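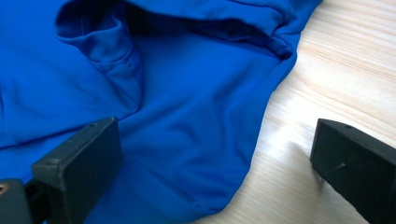 Folding slippery knit shirts so they stay folded

I have a stack of smooth, slightly shiny knit tops, the kind people wear for running. Cotton T-shirts I can fold fine. These slide open as soon as I set them down, and by the time they get to the drawer they are a heap again. I fold on a wood table after the wash. Is there a method that works, or should I give up and hang them?
Nerneck, August 1, 2019

Mensah
Your table is part of the trouble. A smooth knit on bare wood moves every time you touch it. Put a bath towel down first and fold on that.

Lay the shirt face down and pull the hem straight. Run your hands from the middle out to the sides until the big wrinkles are gone. Check that the sleeves aren't turned partly inside out – mine usually are after the dryer. Fold each side in to the center with the sleeve laid flat along it. Then, starting at the collar, fold down in thirds. Use wide folds. Small ones spring back on this kind of fabric.

Store them standing up in a row, not in a pile. I use a shoebox with the lid off and it holds 9. If the row is loose they will slump, so fill the gap with socks.

Pudent
I just hang mine. Life is short.

Kuleo
Rolling works better than folding for these. Fold the bottom hem up inside out, 2 inches or so, fold the sides in, roll down tight from the collar, then flip the turned-up hem over the roll so it makes a pocket. It holds in a drawer and in a suitcase. It does leave a crease near the hem, but on mine that goes away after I've had the shirt on for a while.

I agree with Mensah about the towel. Also skip the fabric softener, it made mine even more slippery. Don't iron them unless the label says you can. I ruined one in June that way.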